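Handout 4: Your arm, your bench, your kitchen
Home Robotics Workshop, evening section
Revised 2024-10-21

Read this before the second bench session. It replaces the sheet from last term, which was too cheerful about calibration.

What this handout covers

By now most of you have an arm that moves when you tell it to. Some of you have an arm that moves when you don't, and we'll get to that. The question for this unit is whether it can do a small household job on a table at home, over and over, without you standing beside it with a hand on the power switch. My position, which you are free to argue with in your write-up, is that most hobby builds can't, and that the people who post videos saying otherwise have posted the good run.

We are using the Calow arm kit, with either the stock Bresten controller board or the older Dullska board if you already own one. The two boards do not share a pinout. Check the label on yours before you wire anything, and check it again if you borrowed it.

1. Claims and evidence

When you read a build log, look for three numbers: how many tries, how many successes, and what was reset by hand between tries. The third is nearly always missing. An arm that picks up a block after its owner has put the block back on the same pencil mark has shown that it can replay a motion. That's useful to know, and it is also a much smaller thing than "my robot tidies up."

The same goes for anything you read on the Ccori forum, including the threads I've linked from the course page. There is good wiring advice in there. There are also people who measured their arm's accuracy with a school ruler and gave it to two decimal places.

2. Choosing a work area

Play kitchens have become the standard test bench for home builds. They're cheap, they sit at table height, and everything in them is scaled for small hands, so a small gripper has a chance. The food is usually painted wood, which survives being dropped. A real kitchen would be a fairer test and a worse idea.

Be suspicious of how easy it is, though. Block colors are bright, the counters are plain, and the shapes were designed to be picked up. If your vision code finds a bright yellow block in there, it has passed the easiest exam on offer. Shiny surfaces are where it starts to earn something: a glossy panel throws pale streaks back at the camera, and a simple color threshold can lose part of whatever is standing on it.
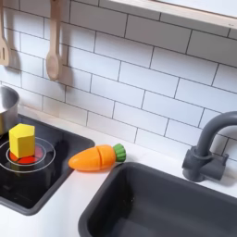
Should the toy kitchen be fastened down before you start testing?
Clamp it or screw it to the bench, and do it before you calibrate. A unit that shifts slightly on every bump will hand you errors that look like bad code, and you'll spend an evening tuning something that was fine.

3. Setting up the task

Pick one task and write it down in a single sentence. "Move the yellow block from the burner to the sink" is a task. "Clean the kitchen" is a wish. Your sentence should name the object, where it starts and where it ends, and you should add a line saying what counts as failure. Does a block balanced on the sink rim count? Decide now, while you have no reason to be generous.

Leave one extra object nearby. A toy carrot lying between the stove and the sink is a decent choice for the sentence above, because a lazy path will sweep straight through it. Knocking it over the edge goes in the log as a failure even if the block arrives.

4. Running the trials

Do 200 trials. I know. Split them over several evenings and keep the lighting notes with each batch. If the arm needs a restart, write down the trial number and carry on from there – don't go back to the start and don't drop the batch.

Change the start position every time, within the area you marked out. Move the lamp at least once. If the success rate falls when the lamp moves, you have learned more than the first hundred trials told you.

One student log from an earlier section ran to 2315 lines and was the best thing handed in that term. The arm in it was poor. The log said so, and said where.

5. Power and fingers

The Calow elbow joint will pinch. Cut power before reaching in, every time, and don't rely on the software stop, which depends on the same code you are testing. Keep the supply where you can reach it without leaning over the arm.

To hand in

Your task sentence, the full log, a wiring sketch and 2 pages of discussion. Video is optional and earns no marks by itself. If you send one, send trial 7, whatever happened in it.

Due the first week of November. Late logs are accepted; rewritten ones are not.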